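Breltitz Yard Sign Kit for Local Campaigns

For city council, school board, state house, any race where people still look at lawns. Printed at our Derkeneck shop, shipped flat.

What's in the kit
22 signs, two sided, with wire stakes
Palm cards, 4000 to a carton
Walk list clipboards, 2
One sheet of placement tips, please read it
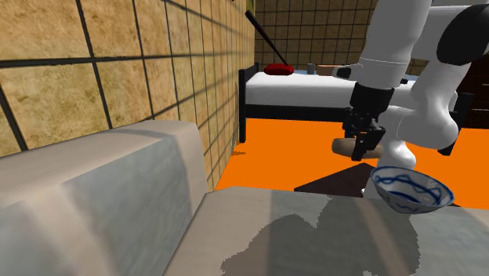
Sign specs
Corrugated plastic, white stock. One or two ink colors. Third color costs extra, ask first. Stakes push in by hand in most soil, use a mallet if the ground is frozen. November races, plan for that.

Artwork
Send a PDF with fonts outlined. Candidate name as it will appear on the ballot. Office and district underneath. "Paid for by" line is your responsibilty, we print what you send. Check the rules with your election office, they vary by state and sometimes by town.

Proofs go out by email from Jozefína Gajdoš. Reply with the word APPROVED and nothing gets moved after that. Spelling mistakes found after approval are a reprint at full price, sorry. 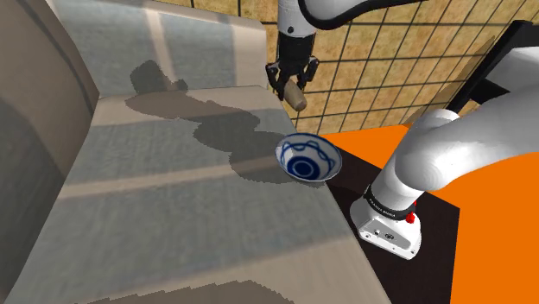

Turnaround
Proofs approved by noon Wednesday go on that week's press run. Later than that, next week. Primary season fills up fast so get the art in early.

Reorders
Minimum 10 signs. Same art only. New art is a new order, even if its just the phone number. Slogan changes too.

Add-ons
Rokivine door hangers, same art as the palm cards
Kubíček large format sign, for main roads, needs wood posts (not included)
Extra stakes by the bundle

Returns
Printed items can't come back. Unopened stakes can, with the packing slip.

Questions on bulk pricing or slates with more then one candidate: ask for Algirdas Vaher at the order desk. Mornings are best.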